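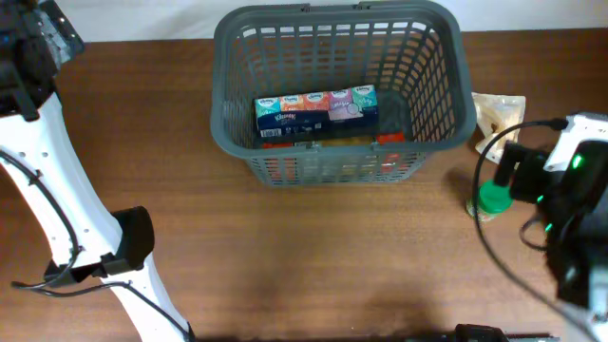
## Session 4: Levels of packaging

Retail Operations, Tadeusz Czarnecka
October 9, 2026

Last week we followed an order from the shop back to the wholesaler. This week is about what the goods are wrapped in along the way, and who pays for it.

### Three levels

**Primary packaging** touches the product. A toothpaste tube, a milk carton, the small wrapper on a pack of tissues. The customer keeps it until the product is used up.

**Secondary packaging** groups primary packs into something that can be sold or shelved. A clear film around several tissue packs is secondary packaging. So is the cardboard tray under canned soup. Some of it goes home with the customer and some is thrown out in the stockroom.

**Transport packaging** is there for the trip: cases, stretch wrap, pallets, crates. Customers rarely see it.

The line between the second and third levels is not always clear. A printed case that opens into a shelf display does both jobs. In the assignment, say which job you are talking about.

### The selling unit

A store has to decide what it counts as one item. If a multipack has its own barcode, the register treats the whole thing as one unit. If a clerk opens it and sells the packs one at a time, each pack needs its own code and its own price, and the stock record has to be changed by hand. Most inventory errors in the Bednarek case (reading 3) start at this point. The store received multipacks, sold singles, and recorded both under the same item number.

Check three things when you look at a stock record:

- the unit used for ordering
- the unit used for counting
- the unit used at the register

They can differ, but there must be a written conversion between them.

### Returnable containers

Plastic crates and baskets cost more than cardboard and pay off over many trips. Open sides save weight and let air through, and staff can see what is inside without lifting anything out. The drawback is that small items can slip through the gaps, and dust gets in.
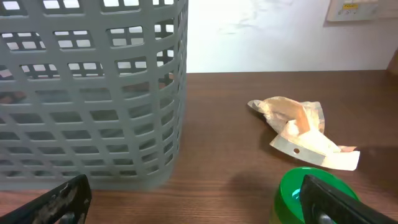 The other cost is getting the containers back. An empty rigid container takes up as much room on the truck as a full one unless it nests or folds. Plitudum, the wholesaler in reading 4, switched to nesting crates in July and was able to drop one return trip a week. It also lost crates, mostly at stores that liked them and kept using them in the back room. A deposit fixed most of that.

### Worked example

Orach orders 2462 single packs for its stores. The wholesaler ships only full cases, with 21 packs to a case.

1. Divide the order by the case size: 117 full cases make 2457 packs.
2. That leaves the order five packs short.
3. Orach must either take 118 cases (2478 packs, 16 extra) or accept the shortage.

Which is better depends on shelf life and storage cost. For dry paper goods, take the extra case. For yogurt you would want to look at the sales data first.

### For next time

Read the Alis case, sections 1 and 2. Pick one product you have at home and write a page on its packaging levels, including any you have to guess at because they were gone before you bought it. Mark the guesses as guesses. Bring a printed copy.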